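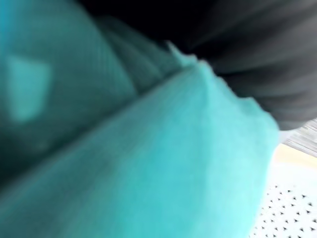
I gave up on the tumble dryer in April. It had been leaving everything slightly damp for months, and the man from Kilent quoted me 79 pounds just to come and look at it. A new one from Flineo was 400. I decided to see how long I could manage with a clothes airer and the line in the yard.

The line is fine when the weather is fine. In Prirnum that means you watch the sky and take your chance before ten in the morning. Anything pegged out after lunch comes back in much as it went out.

Indoors took more working out. I had the airer in the bathroom at first, which was a mistake, as the window there hardly opens. It's now in the back bedroom with the door shut and the window open an inch. Shirts go on hangers along the curtain rail. Towels get a whole rung each, and I no longer fold them over double.

The other change was the spin. I used to leave the machine on 1,000 for everything. I now run a second spin on towels and bedding, and they come out a good deal lighter.
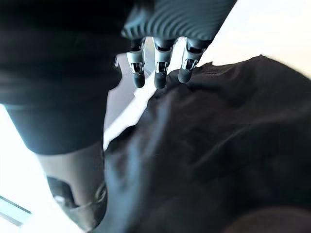 Do towels go stiff without a dryer?

They do a bit, mostly the older ones. A hard shake before hanging and another when they come down gets rid of most of it, and I've stopped using softener altogether.

I still haven't worked out what to do about duvet covers. At the moment the double one goes over the landing banister and we walk round it until bedtime. The dryer is still in the kitchen with the bread bin on top.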